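Week 6: Testing in simulation
Notes by Temitope Garba

Last week we looked at how a grasping policy is trained. Now we ask how to test one without wearing out the arm. The Cludow method rebuilds the lab table in simulation and runs the same policy there, with the same start positions and the same instructions.

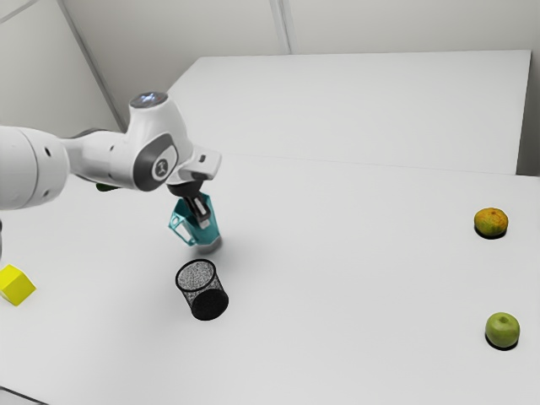

A simulated score is only useful if it ranks policies in the same order as the real arm does. Ó Riain compared 24 policies, with 50 trials each in simulation and on hardware. The order mostly held — the exceptions were policies trained on very few camera angles.

Absolute success rates did not match, so don't quote them as real results.

Reading for the seminar: Ó Riain, sections 2 and 4. Exercise sheet due 5th July.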